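Wood grain (tabletops)

Wood grain is the pattern you see on the surface of a piece of wood, and it's also the direction the fibers run, and people mix the two up all the time (me included, for years). This entry sticks to grain as it shows up on tabletops, where most of us get our best look at it. I wrote the first version one April and have been fiddling with it ever since, so forgive the uneven bits.

Where it comes from

A tree puts on a layer of wood every growing season. The part laid down early is usually lighter and softer, and the later part is darker and denser. Cut straight across the trunk and you get rings. Cut along it, which is how you get boards, and those same rings turn into lines. Closely spaced lines generally mean the tree grew slowly, and wide ones mean it had a few good years. Lucinda Esposito, who taught the evening class I took in Clinton, used to make us guess which was which before she'd let us touch a plane!

Straight, cathedral and the rest

Straight grain is what you get when a board is cut so the rings meet its face at a steep angle, called quartersawn or riftsawn depending on how steep. The lines run more or less parallel from one end to the other. Cathedral grain is the one with the tall pointed arches, and it comes from flat sawing, where the cut skims the side of the rings. Flat sawing wastes less of the log, so it tends to be cheaper. Then there's interlocked grain, wavy grain, bird's eye and so on, which really belong in their own entry – Larysa Sydorenko has been promising me one.

For a table I like straight grain best. It moves less across the width when the air gets damp, and it doesn't fight with whatever you put on it. Plenty of people find it dull. My first table was cathedral grain all over and I never could find a dropped needle on it.

Pale tabletops

Maple, birch, ash and beech are the usual pale ones, and a clear finish keeps them close to their natural color. Oil warms them up a little, and some varnishes go noticeably yellow over the years. Please don't try to name a species from color alone. Ostap Hutsuliak and I once argued for a whole evening over a bench top that we both called beech, and the old invoice said birch. Look at the end of the board if you can get at it, where the pores tell you a lot more.

Light matters as well. A strong light can wash the lines right out in one spot and leave them perfectly clear a foot away. 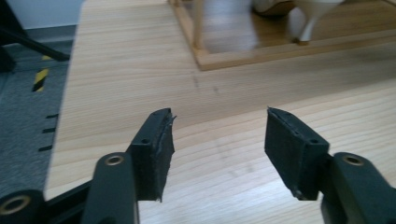
Straight, fine grain on a light-toned wooden tabletop, with a few broader, darker bands.

Those broader bands are worth a word. On a straight-grained board they can come from a run of growth rings with more of the dark late wood in them, and they can also just be natural variation in color. Stain makes them stand out more, so test on the underside first.

Looking after it

Wipe with the grain, sand with the grain, and go easy on the water. Scratches that run along the lines mostly disappear into them, while one going across will bother you forever. For a light sanding between coats of finish I use 320 grit and a slow hand. Amado Dalisay goes finer and gets a lovely surface, but he has more patience than I do.

See also: end grain; flat sawing; quartersawing; table finishes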